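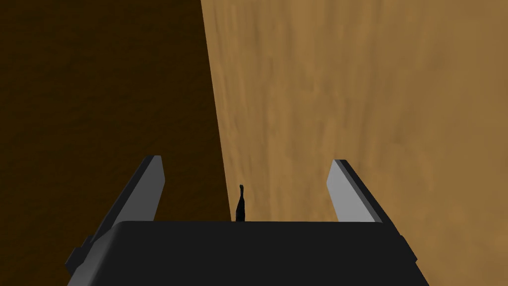
Bench and kitchen tips: setting up the Drellow gripper kit

The Drellow kit from Hotska ships with the parallel gripper, a wrist bracket, two sets of finger pads and a license for the simulator. Price as tested was $158. Notes from setup, compiled by Ilse Dekker.

Run each new job in the simulator first. A thin item near the edge of a wooden top is a good trial, as the wrist view loses the base of anything slender behind the gripper body.

Open the fingers fully before the approach. Close at low speed until both pads touch, then add force in small steps.

For hooks and thin handles, grip the straight part of the stem. A grip on the bend lets the item rotate.

Keep the table edge between the fingers only if the approach is from above. For side approaches, move the item inboard by 2 inches.

Wipe the pads with a damp cloth after oily work. Dish soap is fine. Solvent lifts the adhesive.

Recheck the finger screws after 19 hours of use. Ours had backed out on the left side.

Dark counters confuse the edge finder. Lay a strip of light masking tape along the edge and run calibration again.

The manual gives no torque value for the wrist bracket. Makis Gavalas uses hand tight plus a quarter turn.

Spare pads are sold in pairs. The Vosteo pads fit but need trimming.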